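Print | E-mail
3 min read

Subject: Re: [cunireck-rules] Clause 12, "success" in simulated two-arm tasks
From: Torben Ostermann
Date: September 30, 2021

Hello all,

I read the new wording twice and I still don't think it does what it says. The earlier message first, trimmed, so that people who have joined since can follow:

> The Cunireck draft now asks for a stated success rate for every
> simulated task, with a pass mark of 80 per cent. Ukisus have run
> their table-top set through it and had no trouble with the form.
> The set has 3,368 episodes, all with the same written task
> description. We think this is enough to make results comparable
> between groups. If there are no strong objections I would like
> to close clause 12 and move on to the section on logging.
>
> Sabine

I do have a strong objection, sorry. The form is easy to fill in and that is my worry with it. It asks for a rate and never asks who or what decided that an episode had succeeded. In most of the sets I have looked at, the answer is a few lines of script that check whether an object's centre is inside some region when the clock stops. Fine, if you print the few lines. Clause 12 doesn't make you. Two groups can both write "85" on the form and have measured different things, and we will have put our stamp on the comparison.

Take a plain enough set-up: tray, rod, cup, board, two arms. Does the rod count as held when both fingers touch it, or when it has been clear of the table for a given time? Tilted or upright? The draft is silent.
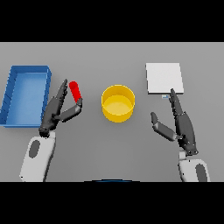
Sabine Weidemann wrote back to me off-list that a standard which spells out every check will be out of date before it is printed, and that groups ought to be trusted to pick sensible ones. She would accept a note asking for the check to be "described in general terms", but no more than that.

I can't go along with "general terms". We had that phrase in the Pliltness guidance and I spent most of a winter trying to get one sentence of detail out of people who had, in their own view, already described things in general terms. I don't want every check spelled out by us. I want the author to attach the one they used. It is a text file, they have it already, and it costs them one line on the form.

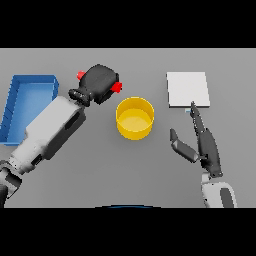
Contact is the second hole. The draft says unplanned contact "shall be reported where observed", and I would like to know observed by whom. If the answer is a person looking at rendered views, I don't believe the figures. From this angle I couldn't swear whether the long finger of the right gripper is touching the lower edge of the white pad or stopping just short of it, and I have had a good long look. The simulator will know, or at least it will have an opinion that depends on the contact margin somebody set. So ask for the contact log and the margin, and strike out "where observed".

On Gerlach's suggestion of a second reader for 90 episodes per set: I'm not against it, but I doubt it buys much. Two people squinting at the same view will tend to agree with each other, and agreement then gets reported as accuracy. If we must have it, the second reader should get a different view and shouldn't see the script's verdict beforehand.

Small objects need a line of their own as well. A check written around the cup and the pad may say nothing at all about some tiny thing lying in the cup. Is it part of the task, or left over from another one? Under the present text a group could leave it out of the object list and still pass.

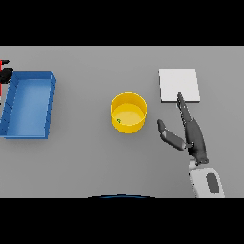 Fig. 3. Cup with a small green item on its floor; right gripper open.

My proposed replacement for 12, for people to pull apart:

12. Any stated success rate shall come with (a) the check used, as run, (b) the moment or period at which it was applied, (c) a full list of objects on the table, including those the task does not use, and (d) the contact log with its margin.

I have left the pass mark out on purpose. I have yet to hear where the 80 came from, and if it is only a number that looked reasonable in a meeting I'd sooner have none.

Please don't close the clause yet. I can live with losing (b) if that gets the others through, but I won't sign off on the text as it stands.

Torben

E-mail this message | Print this message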